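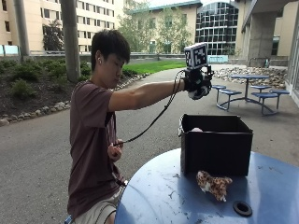 The open-topped box is a container with a floor, walls and no lid, used for keeping things that someone intends to need again soon. It is among the least regulated objects in the household. Any four walls will do, and the contents are rarely consistent with whatever is written on the side. A plain black one with thin upright walls, stood on a round blue table, is typical of the modern form: it gives away nothing from the front, and a person sitting beside it has to tilt his head down towards the opening like everyone else. Reaching in is done from above, fingers pointing forward and downward.

History

Lidless boxes were sold in large numbers by the firm of Brabec, whose first catalogue listed 101 models, most of them differing only in price. Its rival Skodura answered with a single box in 2 sizes and did rather better. The Hement, a folding version launched one February, folded whether or not it had been asked to and was withdrawn after 967 had been sold.

Use

The household writer Ľubica Kolář divided owners into sorters, who place things in the box, and droppers, who let go somewhere over it. Her handbook Cirelach gives 40 pages to the sorters and a footnote to the droppers, a balance that readers have disputed. She advised a table over the floor, and a round table only for those prepared to argue about which side is the front.

Clips, labels and scraps tend to gather along the upper edge. Kolář considered these part of the box.

See also: Drawer; Lid; Tray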